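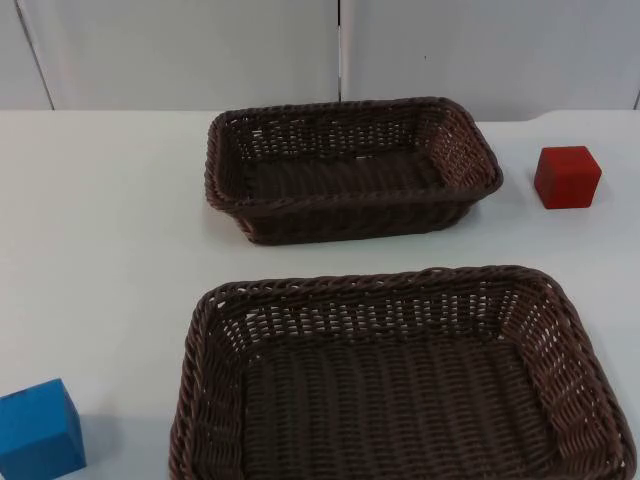
Two brown woven baskets and the red and blue cubes, white table.

Baskets, trays & small stuff: the Lodville table

Quick gallery page while the kettle's on. We're clearing out the storage room at the Lodville shop before the October market and I promised a look at the woven things first, as people keep emailing. More to come when I get thru the top shelf.

24 comments | 3 shares

About the baskets. Same rounded corners, same dark chocolate colour, thick braided rim on both. Weave is open enough on the sides that you get little flecks of light through it. Both empty, so you can see the floor of each one. Looks like synthetic rattan to me, no labels left so don't hold me to it.

Cubes look like painted wood, small. One red, one blue. Not sure what set they came from. If you've got the rest of it at home, yell.

What we'd use them for:
Bread on the table. Line with a tea towel or the crumbs go straight thru.
Mail and keys by the front door.
Mitts and toques, one basket per kid, saves the yelling at 8 am.
Cubes are good for holding down a stack of paper napkins outside. Or give them to a toddler.

Cleaning: soft brush first, then a damp cloth with a drop of dish soap. Get into the braid with an old toothbrush. Dry them upside down, out of the sun if you can, the colour fades. Please dont soak them.

Prices: 25 for the pair of baskets, cubes thrown in. Would rather not split them. Cash or e-transfer. Pickup at Lodville, or at the Plalholm stall if you ask ahead. No shipping on woven stuff, tried it once and it arrived squashed.

Next up: the Zuveck tins and a box of Guzmán tea towels, still folded. Need a bigger table.

Message through the contact form, unit 975, side door. Back to top
© Lodville Home & Table. All rights reserved.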